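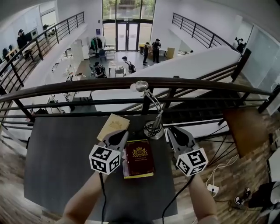 Olaia Segura
Lecturer, Robotics Lab Course

Home | Syllabus | Handouts | Kit booking | Contact

Handout 3: Hand-held gripper kits, with the Trundel pair as our case

Last updated: July

These notes go with the lecture on collecting demonstrations without a robot arm. Read them before your bench session. The part on markers will come up again when we get to pose estimation.

1. What the kit is

Trundel sells a pair of hand-held grippers, one for each hand. You hold them, do a task on a table, and the recording is used later to train a policy for a two-arm robot. Each gripper body is gray with a black finger pad at the tip, and each carries a white cube printed with black square markers. A cable runs from each gripper.

We have the kit on loan for the term. The list price for the pair is $1,313, without the recording software. The software license is $200 a year per lab. Firkaris sells a similar pair for less, but its markers are stickers that you put on yourself, and two of last year's groups lost days to a sticker that was a little crooked.

2. Why a cube

A flat marker is fine as long as it faces the camera. Turn your wrist and the camera sees it at a steep angle, or loses it. A cube has a marker on more than one side, so one face can take over when another turns away. The software has to know how the faces sit relative to each other. That is the calibration file, and each cube has its own. Do not swap cubes between grippers.

With a head-mounted camera, the usual trouble is your own forearm covering a cube when you reach across your body. Keep the cubes facing outward and let each hand work its own side of the table where the task allows it.

3. Choosing objects

A closed hardcover book is a good first object. It is stiff, it has clear edges, and it lies flat, so the fingers have to get under it or slide it to the edge of the table. A card is harder. It is thin enough that the pads can press on it without getting any grip. A small desk lamp with a bent neck is harder again: where you hold it changes how it tips, and the cord can catch.

Start with the book. Move to the card once you can do the book with either hand.

4. Review notes from the first loan period

Oriana Painemal and Lucía Palacios logged 61 takes with the kit. Their main points:

– Trigger feel is good and both hands match.
– The cables are the weak part. They pull on the wrist when you turn, and a cable over the table edge can drag small objects. Route both toward your body before you start.
– Marker tracking held up in daylight. Direct sun on a cube washed out the black squares in a few takes.
– The manual covers setup well and says almost nothing on bad takes.

My own view is that the pair is worth the price for a lab that will use both hands. For one-handed tasks, the single unit from Barrios does the same job.

5. For your session

Bring a task you can finish in under a minute. Write it as a start state and an end state, for example "book flat, card beside it" and "card on top of book". Record it ten times. Mark the takes where a cube was lost and say which hand it was.

Hand in the log and one page of comments to Ingeborg Diekmann by 5 p.m. on the day of your session.

Contact: Robotics Lab Course office | © Robotics Lab Course | Back to top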